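Staff transfer scheme (Skastura school district)

The staff transfer scheme is the set of rules under which teachers and classroom aides in the public schools of Skastura are moved from one school to another. It covers permanent staff in grades one through eight and, since a later amendment, kindergarten teachers. Substitute teachers, school nurses and building staff fall under separate rules.

The scheme replaced a system in which each principal filled openings by private agreement with other principals. The current text was adopted on January 22, 2021, after a drafting period led by Torben Ackermann, then head of personnel for the district.

Background

Before the scheme, a teacher who wanted to change schools wrote directly to the principal of the receiving school. No central list of openings was kept. Schools in the Nundberg section, on the north side of the district, lost experienced staff to the central schools in most years and filled the gaps with first-year teachers. A review by Graziella Greco found that the length of service of an applicant had little effect on whether a request was granted, and that requests made late in the school year were granted more often than early ones.

The review proposed a single yearly round with published openings and a points score. The teachers' union supported the points score but objected to compulsory moves, which remained in the final text in a reduced form.
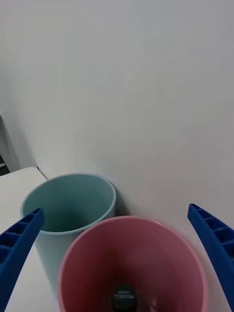 Eligibility

A staff member may enter the yearly round after two full school years at the present school. Time spent on unpaid leave does not count toward the two years. Parental leave counts in full.

Staff in their final year before retirement may not be moved without written consent. Staff who were moved by the district in the previous round are exempt from a further compulsory move for three rounds, but may apply for a voluntary one.

When the scheme took effect, the personnel register listed 2,268 permanent posts, of which 1,135 were teaching posts in grades one through eight. Classroom aides made up the largest share of the rest.

Scoring

Each applicant receives a score of up to 100 points. The score is made up as follows:

Length of service in the district: up to 40 points
Length of service at the present school: up to 20 points
Distance between home and the present school: up to 15 points
Family or medical grounds: up to 15 points
Service in a school marked as hard to staff: up to 10 points

Exam results of pupils are not used. An early draft gave weight to results, but the item was dropped before adoption. Where two applicants have the same score, the one with the longer service in the district is placed first. If they are still equal, the place is settled by lot at the personnel office.

Yearly round

The list of openings is published in spring, and applicants may name up to five schools in order of choice. Placements are worked out centrally and sent to applicants and to both principals. An applicant who is offered any of the named schools is expected to accept it. Refusal without good cause bars the applicant from the next round.

Moves take effect in July, so that staff can prepare rooms before pupils return. 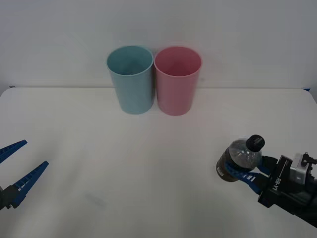 Handover of classrooms is governed by an annex to the scheme, written by Delwyn Trevaskis. The departing teacher must leave the class register, keys, reading records and any open support plans with the school office. Furniture and equipment bought with school funds stay in the room. Low-cost items are not listed one by one, and a pair of plastic cups, one light blue and one pink, would be entered under small supplies without a separate line. Items bought by the teacher may be removed, provided a receipt or a signed statement is on file. Disputes over ownership are settled by the principal of the school being left.

Compulsory moves

The district may move a staff member without an application in two cases. The first is a fall in enrollment that leaves a school with more posts than it is entitled to. The second is the closing or merging of a school. In both cases the person with the lowest score in the affected subject or grade group is moved first. Compulsory moves on disciplinary grounds are not allowed under the scheme.

A person moved in this way has the right to return if a matching post opens at the former school within two years.
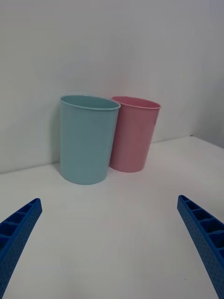 The right to return must be claimed in writing, and it lapses if the person accepts a voluntary move elsewhere in the meantime. It takes priority over all scored applications for the same post.

Appeals

Appeals are heard by a panel of three, with one member named by the district, one by the union and a chair agreed by both. The first chair was Manouchehr Soltani. The panel may correct a score or order a fresh placement, but it may not create a post. An appeal does not delay the move unless the panel so orders.

See also

Fusten school district
Teacher seniority
School staffing formula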